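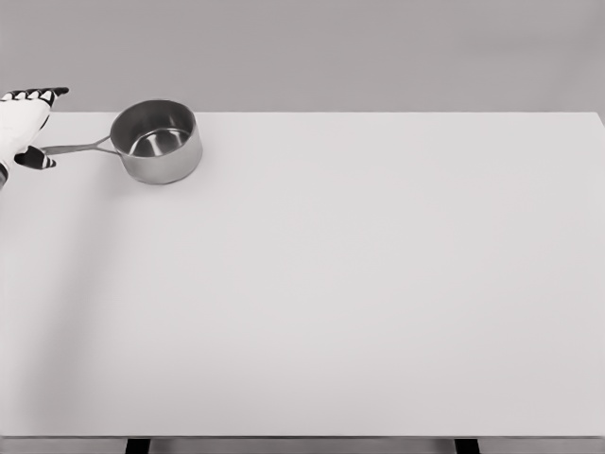

어느 독자는 이 책의 초판을 읽고 편지를 보내, 십 년 넘게 밥을 지어 왔지만 물이 끓는 소리에 단계가 있다는 것은 이 장을 읽고서야 알았다고 했다. 처음에는 가늘게 쉭쉭거리다가, 한참 시끄러워지고, 정작 펄펄 끓을 때는 소리가 오히려 둥글어지더라는 것이다. 편지 끝에는 질문이 하나 붙어 있었다. 왜 끓기 직전이 가장 시끄러운가요? 참 좋은 질문이다! 이 장은 바로 그 질문에서 출발한다.

제4장 끓음과 열의 이동

4.1 물이 내는 소리

냄비에 찬물을 붓고 불을 켜면 얼마 지나지 않아 벽과 바닥에 작은 기포가 맺힌다. 이 기포는 대부분 수증기가 아니라 물에 녹아 있던 공기이다. 기체는 물이 따뜻해질수록 덜 녹으므로, 끓는점에 한참 못 미치는 50 ℃ 부근에서도 기포를 볼 수 있다. 수돗물을 한 컵 따라 따뜻한 방에 하룻밤 두어도 컵 안쪽에 같은 기포가 생긴다.

온도가 더 오르면 바닥에서 진짜 수증기 기포가 태어난다. 그런데 위쪽의 물은 아직 덜 뜨겁다. 떠오르던 기포는 찬 물을 만나 식고, 안의 수증기가 다시 물이 되면서 순식간에 찌그러진다. 이때 나는 작은 충격음이 수없이 겹친 것이 바로 끓기 직전의 소란이다. 물 전체가 끓는점에 이르면 기포는 찌그러지지 않고 수면까지 올라와 터지고, 소리는 낮고 부드러워진다. 귀로 온도를 듣는 셈이니 얼마나 근사한 일인가.

4.2 끓는점은 고정된 값이 아니다

흔히 물은 100 ℃에서 끓는다고 외우지만, 여기에는 '1기압에서'라는 조건이 붙는다. 끓음은 물의 증기 압력이 바깥 압력과 같아질 때 일어난다. 바깥 압력이 낮은 곳에서는 그만큼 낮은 온도에서도 물이 끓는다.

이 장에서는 두 마을을 자주 오갈 것이다. 바닷가의 엠리(Emley)와 해발 800 m에 있는 색소프(Sakthorpe)이다. 색소프에서는 물이 97 ℃를 조금 넘는 온도에서 끓는다. 차이가 작아 보여도 콩이나 감자를 삶아 보면 금세 드러난다. 불을 아무리 세게 해도 소용이 없다. 끓고 있는 물에 열을 더 주면 온도가 오르는 대신 물이 더 빨리 수증기로 바뀔 뿐이다(이때 쓰이는 열을 기화열이라 하며, 4.4절에서 계산해 본다).

4.3 손잡이는 왜 늦게 뜨거워지는가

금속 냄비의 바닥이 받은 열은 벽을 타고 올라가 손잡이로 전해진다. 이것이 전도이다. 같은 금속이라도 종류에 따라 전도의 빠르기가 크게 다르다. 구리는 열을 매우 잘 옮기고, 스테인리스강은 금속치고 상당히 느린 편이다. 길고 가느다란 손잡이라면 열이 지나갈 단면이 좁고 갈 길은 멀며, 가는 동안 주위 공기로 열을 잃기까지 한다. 그래서 손잡이 끝과 뿌리의 온도가 꽤 다를 수 있다. 다만 눈으로는 뜨거운지 알 수 없으니, 실험 중에는 언제나 마른 장갑을 낀다.

탐구 활동 4-1

찬물을 냄비의 절반까지 채우고 온도계를 바닥에 닿지 않게 고정한다. 가열을 시작해 40 ℃부터 끓을 때까지 일정한 간격으로 온도를 적고, 그때 들리는 소리를 자기 말로 옆에 적는다. '쉭', '자글자글', '우르르' 무엇이든 좋다. 기록이 끝나면 온도와 시간의 그래프를 그리고, 소리가 바뀐 지점을 표시한다. 그래프가 평평해지는 곳과 소리가 낮아지는 곳이 얼마나 가까운지 짝과 비교해 보자.

생각해 보기

뚜껑을 덮으면 물이 더 빨리 끓는다. 열이 빠져나가는 길 가운데 어느 것을 막았기 때문일까? 4.4절로 넘어가기 전에 답을 공책에 적어 두자.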